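Who Gets the Signs? A Study of the Garnel Township Supervisor Race
Student project report, Local Government Practicum
Mahfuz Hettiarachchi
Jul 8, 2022

Background

Garnel Township elects one supervisor, and for most of living memory it has elected the same one. Cornik is stepping down in January after six terms, and two people want the chair. Susetti sits on the road board and talks mainly about culverts. Tóth ran the township newsletter and talks mainly about Susetti.

My question was whether yard signs tell you anything about how people plan to vote. My advisor suggested I pick something narrower. I picked one road instead of the whole township, and we agreed to call that narrower.

Method

I walked Mill Road end to end on 12 evenings and wrote down every sign. I then knocked on doors and asked one adult per house three things: whether they planned to vote, for whom, and why the sign was or was not there. The voter list for the precinct has 1204 names on it. I got full interviews from 20 households, a sample that would make a statistician lie down for a while.

Interviews took place on porches, in driveways and, in one case, through a closed screen door while a dog gave its own views. Where people invited me in, I took notes in the hallway and typed them up the same night.

Findings

Signs were a weak guide. Several homes with a Susetti sign had it because her nephew asked. One man had a Tóth sign facing his garage — he wanted the newsletter back but did not want to discuss it with the neighbors. Two homes had both signs, and in each the married couple living there declined to be interviewed together.

Homes with no sign were the most decided of all. People there answered the second question before I had finished asking it.

Roads came up in nearly every talk. Taxes came up less than I expected, and the culvert plan came up only when I raised it, usually followed by a pause.
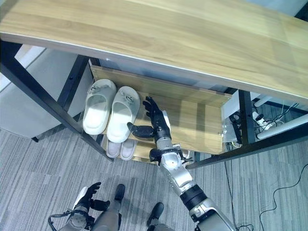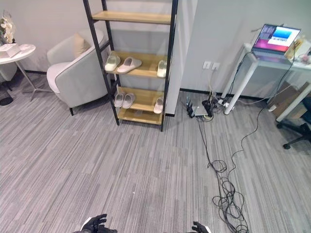 Turnout was the other surprise. Almost everyone said they would vote. In the last supervisor race, well under half the precinct did, so either Mill Road is a very dutiful place or people don't like telling a student with a clipboard that they plan to stay home.

Limits

One road is not a township. I also stopped knocking at dinner time, so anyone who works late is missing from my notes. A second round closer to the vote would help, and I would bring a shorter form and a better pen.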